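Grasp Planning and Perception – Working Group Minutes

Date: 2021-04-04
Present: Gaurav Srivastava (chair), Ekaette Adebisi, Yayra Eshun, Anju Tomar (notes)
Apologies: Pallavi Chaturvedi

1. Minutes of the previous meeting
Accepted with one correction. The Plillix license renewal belongs to Ekaette and was wrongly listed under Yayra.

2. Planner
Yayra has merged the new approach sampler into the Hurno branch. It now rejects candidates that would bring either finger down on a neighboring part before the full collision check runs. Median planning time on the bench machine is 74 ms, down from 268 ms. Gaurav asked whether the worst case had moved as well. Yayra said it had not, and that the slow plans all come from starts near the wrist joint limit. Agreed to leave the limit alone and seed the solver with the last good wrist pose.

The retry logic was discussed at some length. At present a failed plan is retried with the same seed, so it fails again in the same way. Yayra will change the seed on each retry and cap retries at 4.

3. Timestamps
Ekaette reported that the wrist camera and the joint state stream are still drifting apart over long sessions. The offset reached 40 ms before she restarted the driver. She has a patch that reads the hardware clock directly and wants a full day of logs before merging. Gaurav would like it merged sooner, behind a flag. Agreed – flag off by default.

4. Perception on the white work surface
Anju presented the segmentation results for small parts. Color is doing most of the work. Red plates are found reliably, including when they lie near the top of the view and part of the outline is missing. The trouble is with marks on the surface itself. Dark smudges between the fingers are sometimes returned as low-confidence objects, and the planner then takes them as the nearest target.

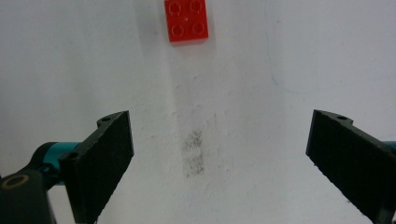 Ekaette suggested a size and height filter. Anju replied that height is no use for a two-by-two plate at this range, where the depth noise is nearly as large as the part. She prefers a background model built from the surface at the start of each session, with anything already present masked out. Gaurav pointed out that a part left on the surface at startup would then be masked too. Anju will add a check that refuses to build the model if the color classifier finds a part.

Thin, faint lines have not produced false detections so far. No change there.

Yayra asked that partly visible parts be passed on with a "truncated" tag so the planner can move the camera for a second look before it commits to a grasp. Anju said the tag exists in the detector output but is dropped in the message conversion. Small fix.

5. Log viewer
Pallavi sent a note. The Vallirano viewer now loads split recordings, but scrubbing backward still crashes on files from the older Hendriks format. She suggests converting the old files once and removing the reader. No objections.

6. Actions
Yayra – seed change and retry cap; wrist pose seeding
Ekaette – clock patch behind flag; Plillix renewal
Anju – background model with startup check; restore truncated tag
Pallavi – convert Hendriks files, remove old reader
Gaurav – review the Hurno branch before it goes to main

7. Other business
The review of the calibration scripts is put off until September.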